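The Working Life of a Canvas Bag
Skescombe Quarterly, 09/02/2019

When the Skescombe Textile Library opened its lending shelves, the collection consisted of fabric samples and a few pattern books. Bags came later, at the request of members who wanted to study how an everyday article is put together. The library now holds 330 of them, and they are borrowed more often than anything else in the building.

Jayson Soriano, who has charge of the collection, attributes the demand to the material. Cotton canvas is inexpensive, widely sold and easy to sew on a home machine. It also keeps a record of use. Creases settle where a bag is folded, and marks gather where hands take hold of it. Members are asked to leave these marks alone. A bag returned freshly laundered is of less value to the next borrower than one returned as it was.

"People bring us bags they are embarrassed by," Mr. Soriano said. "Those are usually the ones we keep."

Pale canvas makes up the largest group, and it presents the most difficulty in storage. Cream and ivory cloth shows every smudge, and metal fittings can stain the fabric lying against them if the air in the room is damp. The library stores each bag in a cotton sleeve, with the straps laid over the body and the zipper left partly open to relieve strain on the tape. 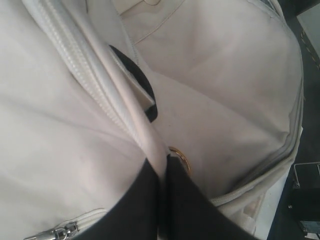 Fittings receive their own entry in the catalog. Zippers, rings, snaps and strap loops are recorded separately from the cloth, and a borrower may search by any of them. The practice began with the Dela Peña gift of 292 bags, many of which had been repaired more than once. Staff found that a replaced zipper or an added ring often said more about the owner's habits than the original maker's work did.

Repairs made at the library follow the Zanon method, in which new stitching is set beside the old line and the earlier holes are left visible. The work is slow. A single strap may occupy a member of staff for most of an afternoon, and no repair is begun until the bag has been entered in full.

Loans reached 1,589 last year, and the library expects some 2,000 in the current one. Additional shelving has been ordered from Pludum and will be installed in the east room before the end of February. Lending will continue from the front desk while the work is carried out. Members with bags on loan may keep them until the new shelves are in place, and no late charges will apply during that period.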